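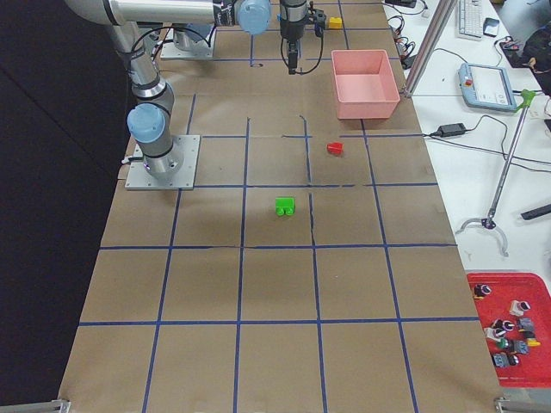
Ticket 487: Paper on the long table keeps creasing, tape grid drifts

Opened by: Reiko Amano
Area: Gavgate, long worktable
Priority: normal

I love this table setup. Brown kraft over the whole top, blue tape for the grid, and a little brick or block shows up beautifully against it. You can say "green one, just above the line" across the room and everybody looks at the same spot! The trouble is the paper. It creases, the creases pull on the tape, and after a few days my cells are no longer the size I measured. The pink bin is supposed to sit inside one cell with some paper showing all the way around, and last week I had to choose which line to park it on.

Tried so far:
– Smoothing by hand from the middle out. Feels great, lasts until lunch.
– Pressing the tape down again with a plastic card. The ends hold better, the creases don't care.
– Pulling the front edge tight and taping it under the table. Best result yet, then it let go overnight.

The roll is the 300-foot Clondby kraft. I'd like to keep it if we can, the color is perfect.

Update 1, Selorm Nutsugah

Good one, I've been wanting to get into this! I cut two test strips and left them on the side bench. The one straight off the roll curled at both ends. The one I rolled backward around a cardboard tube for the night was nearly flat in the morning. So part of this is just the paper remembering the roll.

Second thing is the order we work in. We've been taping the grid first and fastening the edges last, so any slack gets locked in between the lines. Next sheet, please do it this way:

1. Back-roll the sheet and leave it overnight.
2. Fasten the far edge, then pull toward the front and fasten that.
3. Sides after that, lightly.
4. Long lines of the grid, near end to far end, laid down without stretching the tape.
5. Cross lines last.

Stretched tape shrinks back and takes the paper with it. I tried it on a scrap and got a lovely row of tiny puckers.

Update 2, Reiko Amano

Back-rolling is a treat, thank you! I haven't swapped the big sheet yet. The current one still has soft folds, mostly in the lower half, and the bottom edge hangs a bit over the front of the table. I think that overhang is where sleeves catch it. The yellow brick makes a handy check: I set it close to a line and corner and look at the gap again later.
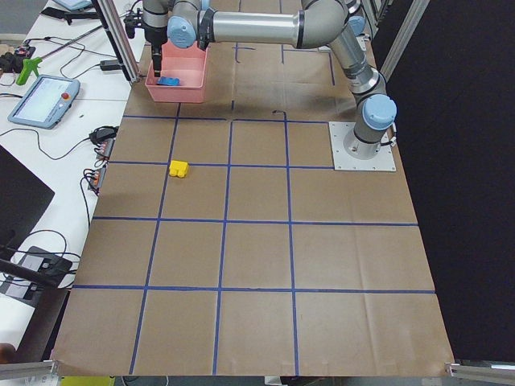
Kai-wen Yu: Please don't trim the overhang flush. I did that on the bench and the cut edge lifted in no time. Fold it under the tabletop and run one long piece of tape along the underside – short pieces peel one after another.

Selorm Nutsugah: Agreed, and I'll add it to step 2. New sheet is on the tube now.

Reiko Amano: Wonderful. I'll measure every cell once it's down and again in September. Leaving this open until then.

Status: waiting on new sheet
Last updated: August 2025
1,917 views · 4 comments

Related tickets
Blue tape leaves residue on tabletop
Where do the spare bins go?
Kraft roll holder squeaks
Blocks missing from the sorting drawer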